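4. Drop-off habits and the secondhand accessory shelf

4.1 Setting

Endmont has one indoor swap market, run out of the old feed hall on the east side of the rail line. It opens two mornings a week, and more in July when the college lets out. Vendors rent by the shelf, not by the stall, and this matters for what follows. A shelf holder doesn't stand by the goods. Price goes on a tag, the tag goes in the box at the front desk, the desk takes the money. So the seller never meets the buyer. Most of the older work on flea markets and yard sales is about talk: haggling, the story told about an item, the friendly lie about how much it was used. Take the seller away and most of that is gone. We wanted to know what is left.

We picked small phone and tablet accessories. Cheap, plenty of them, and they go out of date fast. A case only fits the one phone, or a couple at best. A buyer who gets it wrong has a useless thing and no one to complain to. Jackets and lamps were looked at in the Marikar study (see section 2) and the fit problem there is much milder, a jacket that is a bit big still gets worn.

4.2 What we logged

Over the season we logged 198 accessory items placed on shelves. Cases were the largest group at 127. The rest were chargers, stands, straps, a few screen covers still in the sleeve. For each one: asking price, whether there was a tag naming the phone model, how the item was set out, number of mornings until sold or pulled. Color too, though we came to that late and the first batch has gaps.

Items that were pulled by the shelf holder before 2 full weeks are left out of the time-to-sale numbers but kept in the counts. We went back and forth on this. Leaving them in makes the slow shelves look better then they are.

Price was not much use in the end. Nearly everything in the case group was tagged at one of a few flat prices, and the front desk told us holders mostly copy the shelf beside them. We dropped price from the main comparison.

4.3 Tagged and untagged

Model tags are the plain result. A case with the phone model written on the tag left the shelf sooner than one without, in every month we have. No surprise. What did surprise us is how few holders bothered. Only 40 of the cases had a model named anywhere. Several holders, asked about it at the desk, said the buyer would know by looking. Some buyers do. Many hold their own phone up against the case, and we saw this often enough that it got its own code in the notes (HU, hold-up). Hold-ups were done at the shelf, in the aisle, once on the floor by the door with a bag emptied out.

Hold-up depends on being able to get at the thing. Cases lying face down in a mixed bin got handled less. Cases in a sealed bag hardly at all, people don't like opening a bag that isn't theirs yet. Cases standing with the inside facing out got the most handling of any group, and we think this comes down to the camera opening. Buyers check the cutout first. Size second, if ever. With recent phones the lens layout does more to say which model it is than the outline does, and a person can match it by eye from a step or two away. Figure 1 has a case set out in this way.

One caution. Holders who stand things up are also the holders who tidy. They come by more often, wipe the shelf, move slow items to the front. We can't pull the two apart with what we have. A proper test would put the same cases out both ways on the same shelf and swap them each week, and we didn't have the run of the shelves to do that.

4.4 Color

Weak, as said, because of the gaps. Black and clear cases were most common and moved at a middling pace. Bright ones split: gone on the first morning or there for the season. We read this as a matching problem of another kind. A black case suits anyone with the right phone. A loud one needs the right phone and the right taste in the same person, and the pool walking through Endmont on a given morning is small. When the college crowd was around the bright ones did better. Not enough items per color to say more, and we'd ask readers not to lean on it.

4.5 The desk as a go-between

The front desk was meant to be neutral. It isn't, quite. Desk staff got asked "will this fit" all morning and some began keeping a handwritten list of which cases had come back. Returns are not allowed under market rules but exchanges happen anyway, quietly, usually for something at the same price. By the second half of the season the list was taped inside the cash drawer and holders were asking to see it before they priced. So a bit of the old seller-buyer talk came back in through a side door, carried by people who owned none of the goods.

This fits what was reported from the Warnusness exchange, where rented lockers took the place of tables and the key desk ended up as the source of advice. It fits less well with the Zerovia pilot. There the payments were by machine, no desk at all, and untagged goods simply sat. We would put Endmont between the two. Some advice, given unevenly, mostly to people who ask.

4.6 Limits

One market, one season, one kind of goods. Logging was done by hand and by two people who didn't always code the same way, mostly over what counts as handling (a touch? a lift?). We settled on a lift. Early notes were recoded to match but a few could not be. Sales on mornings we missed were filled in from the tag box, and the tag box loses tags. Also we don't know who the buyers are. No interviews with buyers were done, only short chats with holders and the desk, so anything above about what buyers are thinking is read off what they did with their hands.

We also can't speak to what happens after. A case that sells may still not fit. The drawer list gives a lower bound on that and nothing more.

Figure 1. Phone case stood upright in a clear tray, open side forward, camera cutout in the upper corner. 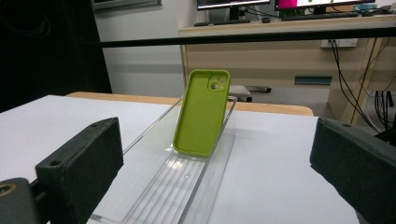 4.7 Next steps

Chargers and straps are still to be written up. They have a fit problem as well but the plug end is easier to check, and we expect tags to matter less. The shelf-swap test described in 4.3 would need the market's okay and a holder willing to give up some control for a season. Two have said maybe. If it goes ahead we would log color from day one this time, and have both coders work the same mornings for the first month so the lift rule gets sorted out early.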